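From: Tien-fu Choi
To: discs-and-transfers list
Date: 13 July 2022
Subject: Re: Grernberg boxed set, disc 3 audio

Hiu-tung Hung wrote:

> Has anyone else had trouble with disc 3 of the Sirmont set from
> Grernberg? On my copy the mono track on "Clandetport" slips out of
> sync after the second reel change. Dialogue is late by enough that
> you notice it in close-ups. The commentary on the same disc seems
> fine. I have tried two players. Before I write to them I would like
> to know if it is the pressing or just my disc.
>
> Also, is the long version on disc 4 the same one that was shown in
> April, or is it the old TV print?

Hiu-tung,

It is the pressing. My disc 3 does the same thing, in the same place, and so does the one I borrowed from work. The drift starts right after the ferry arrives and stays constant until the end of the film. It does not get worse, so I would guess a few frames were dropped from the picture at the reel change and the mono track was never adjusted for it. The 5.1 track is in sync all the way through. If you don't mind the remix, that gets you through the movie for now.

I wrote to Grernberg and got an answer after a week. They know about it. Replacement discs are being made, and you have to send them a photo of the disc with the number on the inner ring visible. Mine ends in 374. They did not say whether later copies have a corrected disc, and the outer box is the same either way, so check the ring before you buy a second-hand set. Don't mail the disc itself unless they ask for it.

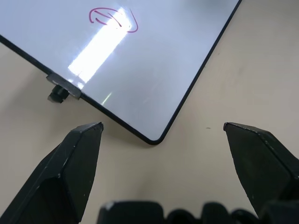
On your other question, disc 4 is the version shown in April. The TV print ran 80 minutes and was missing the whole courtroom section. The one on disc 4 has the courtroom and the second visit to the lighthouse, plus the original end titles. The color in the lighthouse scenes is weaker than in the rest, and the booklet says those shots came from a different element. I watched it on a projector and could see each join. On a smaller TV you may not.

A few other things about the set while I am at it.

The booklet lists the short on disc 2 as silent. It has a music track, but the menu does not show it. Press the audio button during playback and it comes up as track 2.

The English subtitles on disc 1 are white with no outline and are hard to read in the snow scenes. The disc 4 subtitles have an outline and are fine.

The trailers are all on disc 5, including the two that the back of the box puts on disc 1. The still gallery on that disc advances by itself and I have not found a way to pause it.

The set is numbered to 1008 copies and the shop I use still had it last week. I have number 588, and the card with the number was loose in the box, so look for it before you throw out the wrapping.

For anyone deciding whether to upgrade from the older DVDs, I would keep them. The interview with the editor is only on the old disc 2, and it runs longer than anything on the new set. Picture quality on the main features is much better now, apart from the lighthouse footage.

If your replacement comes before mine, please post the number on the ring so the rest of us know what to look for.

Tien-fu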